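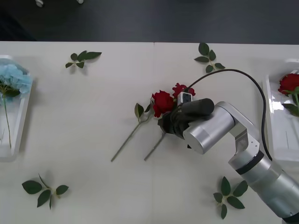 Fig. 7.1 A silver arm over a white two-panel tabletop.

Textbooks > Footwear Product Studies > Chapter 7

Filed under: Materials & Fit

Chapter 7. Children's rain boots

Start with the upper. Rubber or PVC, molded in one piece or glued. Molded boots have fewer seams, so fewer leaks. Glued ones flex better at the ankle.

Linings next. Cotton is soft, slow to dry. Polyester mesh dries faster but pills. The Tindia boot, used thoughout this chapter, has mesh and a pull-out insole. The Brotbridge one doesnt.

Fit: leave up to 7 mm past the longest toe, measured in socks. Check the calf opening too. Benedito Moura's notes on the Trusedden last come in section two, read those before the exercises.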